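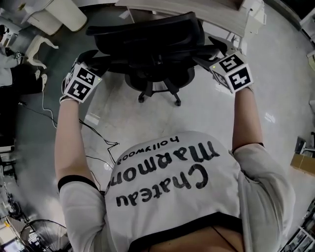
Asell Mesh-Back Office Chair, black

Home > Office > Seating > Task chairs > Asell

In stock. Sold singly or in sets of four.

We have been selling the Asell for long enough now that we feel we know it rather well, and it's still the chair we point people towards when they ring up and say they just want something comfortable that will go with the desk they've already got. It's black all over, with a curved mesh back, padded armrests on both sides and a star-shaped base on castors, and it tucks up nicely to a plain wood-look desk, a white one, or the kitchen table if that's where you happen to be working this year (plenty of our customers are!).

The back

The mesh is stretched over a curved frame, so there's a bit of give in it when you lean back, and air can get through on a warm afternoon. If you've spent years in a padded chair it may feel a little firm for the first week or so. Do give it that week before you make up your mind. Most people who ring us on day two wanting to swap it have changed their minds by the time we ring them back.

The armrests

These are padded and fixed in height. They're set wide enough for a broad-shouldered person in a winter jumper, and they'll slide under most desks with a clear space below the top, but please measure yours first, especially if it has a drawer or a keyboard tray. We know it's a nuisance crawling about with a tape measure, but it's much less of a nuisance than boxing a chair up again.

Seat height

A gas lift in the central column takes the seat up and down, worked by the lever under the right-hand side. Sit down, lift the lever, let the chair sink until your feet are flat on the floor, and let go. To go up, take your weight off it first.

Castors and floors

The standard castors are the hard sort, made for carpet. They'll roll on tile as well, though you'll hear them going over the grouting, and they can leave marks on softer floors. For wood, vinyl or large smooth tiles we'd suggest the Flisex soft-tread set, which pushes into the same sockets and can be added to your order at the basket. Whichever you choose, it's worth tidying any trailing leads away from where the chair runs. Castors pick up thin cables remarkably well, and we've had more than one chair come back to the workshop with a phone charger wound round the wheel.

Moving it about

For a short distance, take hold of the backrest with one hand and an armrest with the other and roll it along. Please don't lift it by the armrests alone, up a step or into a car, as this strains the bolts where they meet the seat. Hold it under the seat and by the column instead, and get someone to help you on stairs.

Putting it together

The chair arrives in one box with the base, column, seat, back and arms separate. Allow 40 minutes if you're new to this sort of thing, and 15 if you've done one before. All the bolts use the same key, which is taped to the inside of the lid (do look before you throw the cardboard out). Leave every bolt slightly loose until the whole chair is standing, then go round and tighten them. After the first month, go round them once more.

Looking after it

A soft brush or the small nozzle of the vacuum cleaner will see to the mesh. Wipe the armrests with a damp cloth and a drop of washing-up liquid, then dry them. Hair gathers in the castors in every house we've ever visited, so pull them out now and again and clear it with a pair of tweezers.

Goes well with

Bridex desk, 1,000 mm wide, light wood-look top
Hailu footrest, black
Flisex soft-tread castors, set of five

Delivery and returns

Delivery is free on the mainland and we'll send a text the evening before. If the chair doesn't suit, let us know within 40 days and we'll arrange to collect it, put together or not. Spare castors, gas lifts and armrest pads are all kept on the shelf here, so a worn part needn't mean a new chair.

Questions

Ksawery Laskowska looks after the seating side of the shop and is very happy to talk chairs with anyone, for as long as you like. Use the contact form and put "Asell" in the subject line. If you're asking about a spare part, please tell us when you bought the chair, as the gas lift fitting changed in February and the old and new ones don't swap over.

Page updated 2023-07-01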